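Filed under: Student Projects / Design & Making

Sorting Out the Toy Table: Our Term Project at Illoston
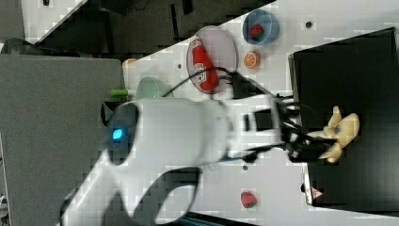 Horacio Orellana told us in our very first week that a toy nobody can find is a toy nobody plays with, and he asked us to start with the little ones at the bottom of the box. We took that to heart, and it pretty much shaped everything we did from September on!

Our group of 5 picked the play corner at the Hemance family center, which lends toys to parents in the neighborhood (a lovely place, always noisy). They had around 600 small toys and play dishes sharing the same few boxes, and getting a tea set back together could take a whole afternoon. We spent our first sessions just laying things out on a table, figures on one side and plates and bowls on the other, and talking over what belonged with what.

We tried sorting by color first, and it looked wonderful for one morning. Sorting by the kind of game worked much better, so we kept that and made 90 cloth bags with drawstrings and picture tags. The pale toys still need a darker tag, and we plan to sew those next term.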